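**Evacuation flights out of Mahrous – who is paying for the second charter?**

**dunlin_k**
The Prelton relief group says it has 151 people on its list and seats for the first charter only. The foreign ministry statement of 2026-10-21 says the government "continues to support departures," but I can't find any number attached to that. Has anyone seen a figure for the second plane?

**Orkwood_Pete**
No figure that I know of. My cousin's in-laws are on the list. They were told in September to wait at the guesthouse in Herkance and keep their phones charged. They got one text after that, with a new reference number and no date.

**tallgrass**
The ministry did send buses. They took 40 people to the border crossing and all of them got through. I don't like how things have gone either, but people in this thread keep writing as if the government has done nothing.

**dunlin_k**
The buses were paid for by Prelton. The ministry supplied the letter for the checkpoint. I'm glad they did, but a letter isn't a bus.

**tallgrass**
The letter is the part a private group can't print for itself. Without it those buses turn around at the first checkpoint.

**Orkwood_Pete**
Both of you are right about that and it doesn't help the people in the guesthouse. Raili Laaksonen from Prelton was on local radio and said they are 26 seats short even if the second charter goes. She also said the airline wants payment up front this time, and the landing permit expires after five days. 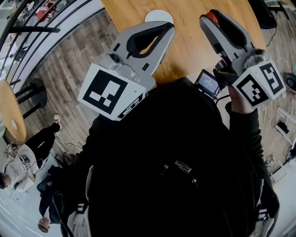 Can people without a passport get on the list?

Prelton takes them if they have a national ID card and a sponsor letter, but the airline makes its own decision at the desk.

**marsh_lane**
Adding to that, children under two don't need their own ID for the list. They do need to be named in the sponsor letter. We had ours sent back over it.

**quietcreek**
I'll say the unpopular thing. I don't think private groups should be running flights at all. They are making deals with whoever holds the airport that week, and the money goes somewhere. Next time the price will be higher.

**Orkwood_Pete**
What would you tell the people in Herkance?

**quietcreek**
I'd tell them their government should have moved them in the summer when the commercial flights were still going. I know that isn't much use to them now. My point is about where the donations end up.

**dunlin_k**
Prelton published the handling fees for the first charter – page three of their update. You can argue the fees are too high, but they aren't hidden.

**quietcreek**
I read it. It lists "ground services" as one line. That could be fuel and it could be anything else.

**tallgrass**
I agree with quietcreek on that line. I wrote to Prelton and asked them to break it down. I'll post the reply if I get one.

**marsh_lane**
If you're on the list, check that your reference number starts with the new prefix. The old ones from September still show up when you search but they aren't being called.

**Orkwood_Pete**
Thanks. Theirs has the new one. I'm calling the Prelton office again in the morning.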